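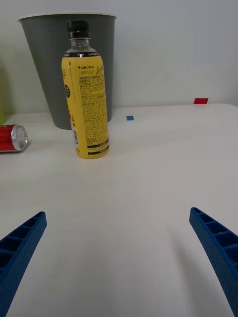 Bottle sort, one of the practice tasks. View from the gripper.

Print this page | E-mail this page

CLALLARENT STUDENT ROBOTICS CLUB
Team members wanted for the Windier sorting event

We need 10 new people. Students at any Skokdale high school or the community college, age 15 and up. No experience needed for most spots, see list. Event is in April, practice starts right after sign-up closes, so please don't sit on this one.

What the event is: drinks containers on a table, cups at the back, colored tape for the start marks. Arm has to pick up the right thing and put it in the right place. Sounds easy. Last season we lost most of our points on stuff that fell over, and on one run where we had the left and right marks swapped in the code. So we want careful people as much as we want fast typers.

Practice is two evenings a week, 4 weeks of training first and then team runs. You'll be on the table from the first night. Pizza is on the club, rides home are not, sorry.

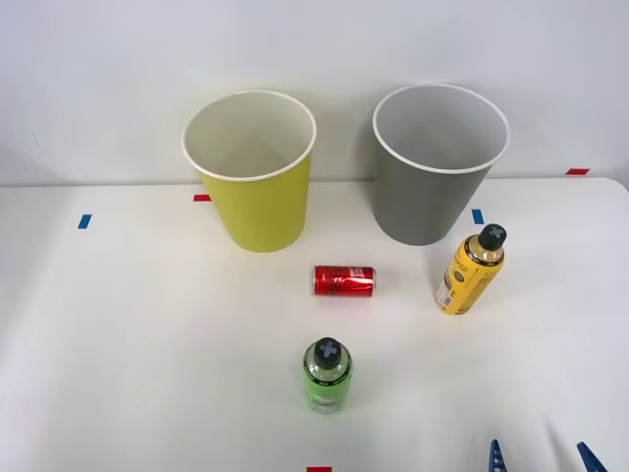

and you will reset the table a lot. Everyone does, including the captains. Put things back on their marks, call "set", hands off, next run. If you can do that for an hour without getting sloppy we want you, even if you've never wrote a line of code.

Spots open:

Operators. You drive the arm by hand for the practice runs. Steady hands, patience. Gamers welcome but it's slower than you think.

Coders. Some Python. Doesn't have to be pretty. You'll work on the pick order and on what the arm does when a grab misses.

Table crew. Layout, resets, score sheet. Best way in if you are new.

Log keeper (just one). Writes down every run, good or bad, so the coders have something to go on. Neat handwriting or a laptop, either is fine.

What we ask: come to practice. Miss more than two without telling us and we give your place to the next name. Closed shoes, long hair tied back, no sleeves hanging near the arm. Under 18 needs the parent form signed before you touch anything. Form is at the desk.

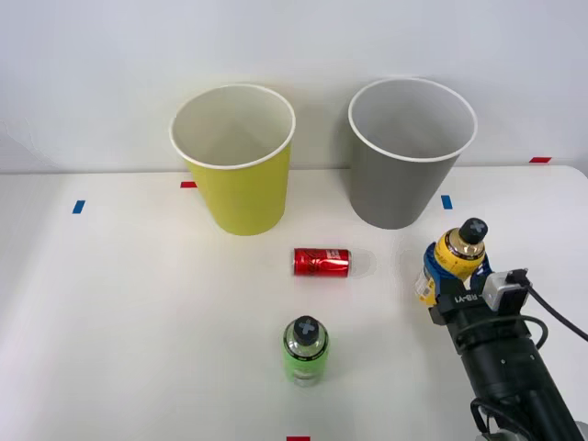 Do I have to pay anything to join?
There's a $15 club fee for the season, which covers your shirt and the event entry. If that's a problem write "fee" on your sign-up and we'll sort it out quietly.

How to sign up: e-mail or paper, both work. Send name, school, grade or year, which spot you want (put a second choice too), which evenings you can't do. Two or three lines on something you built, fixed or broke. Please no résumés, we don't have time to read them.

Try-out night is one hour. You'll do a few resets, a short turn on the controls if you want operator, and a talk with one of the captains. Coders bring a peice of your own code, any size, and be ready to explain it.

We take 21 names for the try-outs and then the list is full. Everyone hears back, either way.

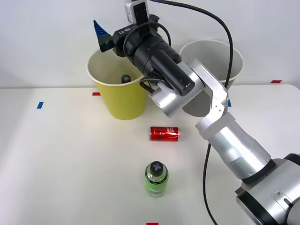
THE LAZĂR PLACE

One of the 10 spots is the Lazăr place. Fee paid, plus bus fare for the season, for a student who is first in their family to do anything like this. Same try-out as everyone else. Just add "Lazăr" in the subject line. No extra essay.

Questions, ask Yanling Wei, team lead, at the club desk before practice or by e-mail. Put "Windier" in the subject or it will get lost.

Posted November 2018

Contact: Yanling Wei, Clallarent Student Robotics Club, Skokdale | © Clallarent Student Robotics Club | Back to top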